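4.2 What we bought, and in what order

I should say up front that we planned this budget badly the first time. Nermin Duman had drawn up a list in November with two arms, two spare grippers, a bench and a full set of real kitchen props, and I signed it without thinking much about where any of it would go. The quote that came back from Vokis was fine for the arms and awful for everything else. Mounting plates, cables, an emergency stop for each side, shipping to the Wastunside building - it all adds up, and none of it was in our plan.

So we started over and asked a simpler question: which parts of the work need hardware on day one, and which can be done in simulation first? Most of the early work on reach and grasp turned out to be fine in simulation. We built the tabletop there, put in the appliances, and ran 346 trials before a single purchase order went out. That cost us computer time and a lot of my evenings (my choice, I like this stuff), but it told us things we would otherwise have paid to find out.

The biggest one was bench size. The kitchen layout from the Bandale study, which we had planned to copy, puts a good deal of bulk along the back of the table. Once you add a second arm, the space left in the middle is smaller than you'd think from a floor plan. We went up one size on the bench and dropped the idea of a third appliance. We also moved $2,000 out of the props line and into spare fingers and pads, which wear out faster than anything else we own. Kinoshita, our other supplier, had them at $200 a set, and we took 8 sets.

Figure 3 is a top view of the simulated workspace, with the gripper over a small gray object near the middle of the table.

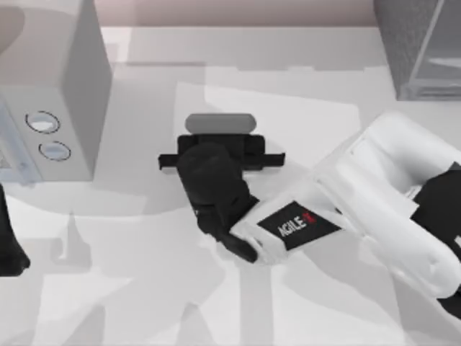 Figure 3. Simulated tabletop, seen from directly above.

Should a small lab buy both arms at once? Buy one first, unless your very first experiment needs two. The second arm can wait for the next budget year, and by then you'll know which mounts and fingers you want on it.

We didn't follow that advice ourselves, by the way. Our tasks are two-handed from the start, so the pair went on one order, and the bench had to be ready before either of them arrived. If I were doing it again I'd still order the pair together, but I'd ask for the mounting drawings a lot sooner. We lost more time waiting on those drawings than on the arms, and the bench shop couldn't drill a thing until they came. The final order, with the bench and the spares on it, was signed on 19 July 2018.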